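Repair workshop to pass on 325 refurbished computers

A community repair workshop on the Urkska trading estate is to hand over 325 refurbished desktop computers to schools and advice centres in August.

Seltudia, which collects unwanted office equipment and gets it working again, took in 500 machines after the insurance firm Zariņš closed two of its local offices. Those that could not be saved have been stripped for parts, and the remaining metal has gone for recycling.

Cristóbal Daza, who runs the workshop, said most of the computers had been in better condition than expected.

"They were bought for people typing letters and filling in forms, so they haven't had a hard life," he said. "The usual trouble is dust, a tired fan or a drive that's on its way out. We open every one of them up, even if it starts first time."

Each computer is cleaned and checked inside before it is given a new copy of its operating system. Power supplies are tested under load, and the cables to the drives and the main board are looked over for wear. Old hard drives are wiped or destroyed, and the owner is sent a certificate for each one.

A Dell motherboard sits beside the power supply in one of the opened desktops, with cables running across to the drive bay.

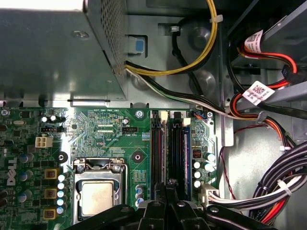 Parts paid for by grant

The work has been supported by a grant of £3,725 from the Celora Fund, which was spent on replacement drives, memory and a second test bench. Mr Daza said the bench had made a great difference, as two people could now work on machines at the same time.

Screens, keyboards and mice will be supplied with most of the computers, although the workshop is still short of power leads and would be glad of any in good condition. It cannot take printers or older glass-fronted monitors.

Schools have already been allotted their share. Any advice centre, club or library that would like to be considered for the rest should apply in writing to the workshop before the end of the month, stating how many machines it needs and what they will be used for.

Equipment can be dropped off at the workshop on Monday between 10am and 4pm. Larger loads can be collected by arrangement. There is no charge for households, but businesses are asked to make a contribution towards fuel.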